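11 Oct 2025
Bench notebook, dye shed

Madder vat, third go. I am so pleased with this one that I'm writing it up before I've washed the pots, so forgive the pink thumbprints.

Picking up from the June pages: the trouble then was brown. Good strong color, very even, but brown, the kind of brick you get on an old flowerpot. I blamed the root at the time. I no longer blame the root! I still had a bag of the same Kendinine ground madder from the back of the shelf, same batch, and it has just given me the reddest wool I've ever pulled out of a pot in this shed. So the notes in June that say "buy elsewhere" should be crossed out. I'll do it when my hands are clean.

What changed was heat, and I suppose time. In June I let the bath creep up to a simmer while I was winding skeins, and madder doesn't forgive that. The browns come out of the root once it gets hot and you can't put them back. Today I kept it low the whole way, lid off, thermometer clipped to the side, and I checked it far too often. It never bubbled. The steam smelled of hay and a bit of beetroot, same as last time, so smell is no guide at all.

Fiber: 300 g of the Pevell two-ply, wound into skeins and tied loosely in four places with figure eights. Scoured yesterday in plain soap and left in the rinse bucket overnight. Please tie looser than you think you need to. There's one skein from the June run that has a white band under every tie, like a row of little collars, and though I've grown fond of it we can't sell it as solid.

Mordant: alum at the usual weight plus a pinch of cream of tartar, up slowly over an hour, then left to cool with the wool in. I skipped the iron entirely. Iron is lovely on onion skins but I wanted to see what the red would do by itself.

Water was the other thing. I used the rain butt in June because it seemed right and old-fashioned. Madder likes hard water. It wants the chalk. Today's came straight from the tap, and I stirred in a spoonful of chalk for good measure, and the bath went from rusty orange to a proper deep red while I stood there with the spoon. I may have shouted. If anyone in the next unit wondered, that was it.

Soak before the wool went in: overnight, root tied up in an old pillowcase. The pillowcase is worth it. Loose root gets into the plies and you'll be picking bits out for the rest of your life, and the June skeins still shed grit when you shake them.

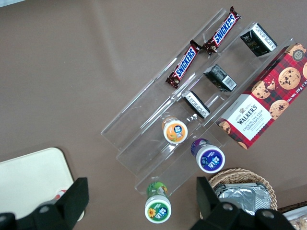 Timing, for whoever runs the next one. Wool in, wetted out, bath at hand-warm. Slowly up to the working heat, which took most of the morning on the small ring. Held for an hour and 35 minutes, turning the skeins over gently with the long dowel, no stirring. Then heat off and left. I pulled the first skein early to have something to compare, and the other two stayed in until the bath was cool enough to put an arm in. There's a clear difference. The early one is a warm coral, very cheerful. The late ones are darker and a little bluer, and those are the ones I'd call red.

Rinse took forever. Madder always does. I did one wash with neutral soap, then plain water until it ran the color of weak tea, and then I gave up and hung them. More may come out in the next wash. Somebody should check a dry end by rubbing it on a white rag before any of it goes near a label.

Second bath, same root, same pot. I wasn't going to bother but there was so much color left in there that it seemed rude to tip it. In went the odds and ends from the scrap bin: a bit of silk noil, some linen tape, the gray fleece that has been living in the paper sack by the door. The silk took it beautifully, a kind of shell pink with a shine to it. Linen barely looked at it, just a dull peach, but I hadn't treated it with anything but alum and linen wants tannin first. I knew that and did it anyway. The gray fleece is the surprise. Dyed over gray the pink goes smoky and heathered, and I would knit a whole sweater out of it tomorrow. I want to card a small amount with some undyed and see if it holds its character or just turns to porridge.

There was a third bath as well. It made a color I'd describe as "slightly warm string." Stop at two.

The Weltley scale is drifting again. It read two grams over on the brass weight, then settled, then drifted when I leaned on the bench. I did the mordant weights on it before I noticed, so treat those as close but not exact. New batteries, and move it away from the ring. I think the warmth gets to it.

Also, the Zakaria dye book has the madder chapter and the cochineal chapter swapped over in the index. I lost half an hour to that. I've put a strip of tape on the page edge.

For the sample cards: I've cut lengths from all three skeins and from each scrap, punched and knotted onto card, with the bath number on the back in pencil (pencil! The pen ran last time). One set goes in the binder, one goes in the south window with half of it under foil for the light test. I'd like to leave that up for a good long stretch before anyone peeks. Madder is supposed to be one of the fast ones and I want to see it for myself on this yarn.

To try next:

Same again but with the root rinsed in cold water first and the yellow rinse thrown away. A couple of the older recipes say this sharpens the red. I kept today's rinse liquor in a jar with a lid; it's a strong mustard color and surely good for something.

A small pot with wheat bran in it. I've read that it brightens. I have no idea why it would. I have bran.

Overdye one of the coral lengths in the indigo vat when it's back in condition. It smelled a bit flat this morning and the surface had lost its coppery skin, so it needs feeding and a warm day before I'd trust anything to it.

Tannin on linen, done properly this time, oak gall if we still have any, sumac if we don't.

Spent root is in the bucket under the sink, drained. Please don't compost it yet, I want to dry a handful and see if there's any use in grinding it finer. Skeins are on the rack at the back, away from the window, still dripping on the newspaper when I left them.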